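News > Technology > Robotics

Latest Business Science Local Archive

Fault stops two-arm handling tests at Naltden laboratory

Thursday, May 16, 2019

Tests with a pair of robot arms have been stopped at the Naltden handling laboratory after one of the two grippers continued to close when it had received the command to stop. No person was hurt. The laboratory confirmed the fault in a short notice to its partners this week.

The arms are used in a project with the name Prata, which studies how two grippers can move soft objects together. The control software is supplied by the firm Dullix. According to the notice, the fault appeared in run 638, when the operator pressed the stop key on the desk. The left arm stopped at once. The right gripper went on closing for 2 seconds, and then the main power was cut by hand.

The emergency button worked correctly, the laboratory says. The problem is in the ordinary stop command, which travels to the two arms by separate lines. In the log, the message for the right arm is recorded as sent, but the answer from the arm is missing. Dullix has received a copy of the log and is trying to repeat the fault on its own equipment. 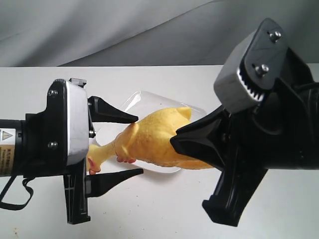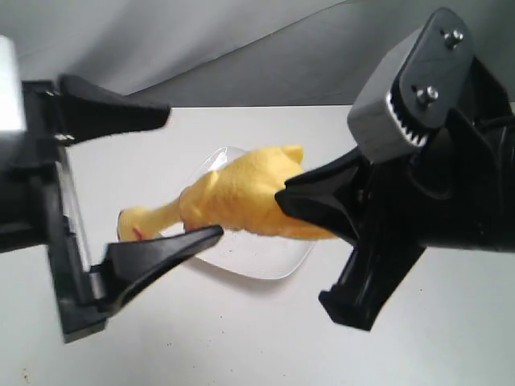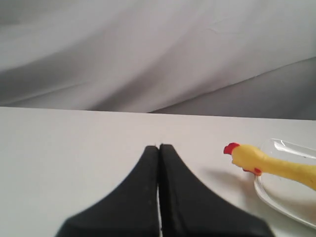 Gripper beside a rubber chicken and a clear plastic container.

The laboratory now has to decide how much force a gripper may use while its partner is not answering. Under the present rules, an arm that loses contact with the other one may finish the movement it has started. This was accepted because the test objects are soft and have little value. A rubber chicken can take the tip of a gripper finger pressed into its body, but the laboratory writes that the same rule would be dangerous with glass, or with a hand on the table. It proposes that both arms should hold their position when one of them is silent for 60 milliseconds.

The safety office at Naltden has also asked for a change in the daily routine. Until now the stop key was checked only in October, together with the yearly inspection of the fences and the door switches. From now on it must be tested before the first run of each day, with both grippers moving, and the result must be written in the log book.

Gadier, the company that maintains the arms, will replace the communication cable on the right side and inspect the connectors. The cable had been in use for 5 years. It is not known yet if it has a part in the fault, and Dullix did not want to comment before its own tests are finished.

The single-arm tests in the next room are continuing. The two-arm runs can start again when the safety office has signed the new procedure.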